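**April — Tudia workshop, notebook entry, started 9.40 am**

Back on the room itself this time. I've been itching to sort the lighting and the echo since we moved the benches, and I finally have a clear morning for it. Tea made, tape measure found (it was in the Zacharias crate, under the cable ties), off we go.

Lighting first. I borrowed the little lux meter from Flusow and took readings at waist height over the open floor, with the tubes on and the door shut. The best spot gave 500, and I got it twice, so I trust it. The worst was 134, right up in the corner where we keep wanting to lay out the big paper patterns. No wonder my eyes ache up there! The spot by the shelving came in at 319, perfectly decent for reading labels and fine for most hand work, though I'd want a lamp for soldering.

What pleases me is how even the middle is. I walked across it slowly with the meter held out and the numbers slid up and down gently, no sudden drops. Anything we lay out flat should go there from now on. I've put a pencil note on the floor plan.

Then the echo. Clap test, very scientific. In the middle of the floor you get a proper ring, a sort of zing off the ceiling, and it's lovely if you're clapping and awful if you're trying to explain something to four people at once. Close to the brick it's noticeably softer. I'd half expected the brick to be as bad as the tiles, but the face is rough and the joints are deep enough to get a fingertip into, and I think that breaks the sound up nicely. I do love that wall. Whoever decided against plastering it, thank you.

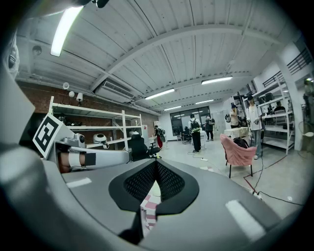
Can we hang sound panels from the ribbed ceiling without drilling into it?

Clamps on the ribs should do it, as long as the panels are the light felt sort and each one hangs from two points.

Iñaki Arroyo came by before lunch and we talked it through. He has used the Prelus felt panels in his own place and says they take the zing right out, and they weigh next to nothing. He's lending us 3 to try. Plan is to put them up over the middle of the floor, clear of the tubes so they don't throw shadows on the good light, and clear of the air conditioning so they don't flap about. I'm also keeping them away from the big beam — I'd like to leave that alone, it's the handsomest thing up there.

Other bits while I had the steps out:

- Dusted the fluorescent fittings I could reach. Took the second set of readings after this, so don't compare with last month's sheet.
- Shelving: wiped the tiers down. Heavy things low, please, and labels facing out.
- Fire extinguisher: keep the floor in front of it free. Chairs drift.
- Tiles: two have a slight rock to them. Marked with masking tape, will bed them properly when the adhesive turns up.

After lunch I tried the clap test again with a folded blanket held up over my head on a broom, standing in for a panel. Ridiculous to look at, but I'm sure I heard a difference! The ring was shorter and a bit duller. If one blanket on a broom does that, proper panels are going to be a treat.

To do next:

1. Clamps, two per panel, plus a spare pair.
2. Repeat the claps with the panels up, same spots, and record them this time so it isn't only my ears.
3. Ask Flusow if we can hang on to the meter another week.
4. Find a lamp for the dim corner. Warm or cool? I'd go cool, to match the tubes, but happy to be argued with.

Stopped at 4.15 pm. Meter is back in its pouch on my bench, spare battery taped to the lid.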